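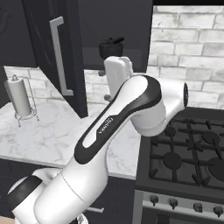 Grerari Barracks is a former army depot and training camp outside Pliken, used from 1880 until the garrison left. Mostly known for its cookhouse and for the Cirker Company, a supply unit raised there.

History

Built as a remount depot, stabling for 68 horses plus a farrier's shop. Infantry moved in later and the stables became stores. The Cirker Company was formed on the site one June, from drivers and cooks already on the strength, and kept its own cap badge – a ladle crossed with a whip. It served as a supply unit only and was never sent forward as a fighting company. Disbanded at Pliken, records incomplete.

Layout

Parade ground in the middle, 10 barrack huts to the north, guardroom at the Vieira Road gate. The officers' mess was a seperate building, since demolished. Two of the huts survive, one without its roof.

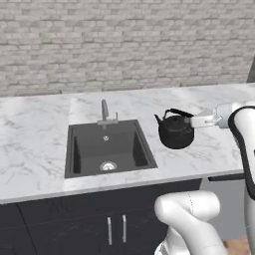

Marble worktop with grey veining, against a pale brick wall.

Cookhouse

Meals were served in two sittings as the hall could not hold the whole garrison. Bread came from the ovens on site, meat from a contractor in Pliken. Fatigue parties did the washing up and the peeling, usualy men on minor charges. 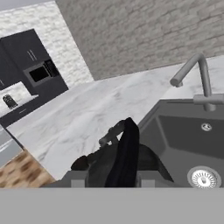

Standing orders for the cookhouse were strict on water. It was drawn from a well behind the guardroom and carried in by hand, and pans were scoured with sand in wooden troughs. Nothing like a sink basin set into the counter, the usual kitchen arrangement now – troughs stood on trestles and were tipped out in the yard. Inspection every Tuesday. A piped supply was put in later, date not known.

See also: Cirker Company, Vieira Road drill hall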